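4 min read
Last updated May 11, 2025

Right, a short thread on toy kitchens, because I keep being told they're the best thing you can buy a four-year-old and I have my doubts.

The set Ermelinda Patrício swears by has plates, pans, fruit and a little oven. She says it "teaches the whole kitchen". Does it? My lot learned that a strawberry goes on a plate. They knew that.
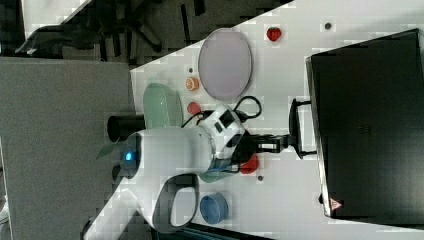 My main gripe is scale. A strawberry next to half an orange next to a bowl, and none of it agrees on how big a person is meant to be. Children don't mind. I mind.

And the colours. Who owns lavender plates? Mint green I can just about believe – my gran had a mint green everything.

Digby Partington replied to say pretend cooking makes children eat more fruit. I asked where he'd read that. Still waiting. Mine served me pretend bananas all through November and wouldn't touch a real one.

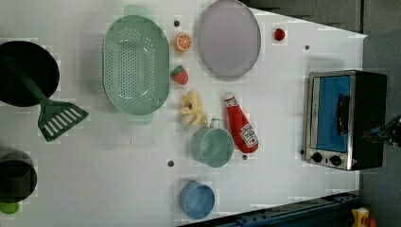
Then there's ketchup. Every set seems to come with ketchup. No salt, no onions, no washing-up liquid, but always ketchup. Fair enough, that one may be true to life.

I'll give them the colander. Ours has been a hat, a boat and a bed for a hamster, and once it had peas in it.

Tipene Donnelly asks if I'd buy one again. Second-hand, yes. New, at those prices – no. Get the pans and the colander and let them use your own plastic cups.

Replies are open. If you work for Wollach, please say so first.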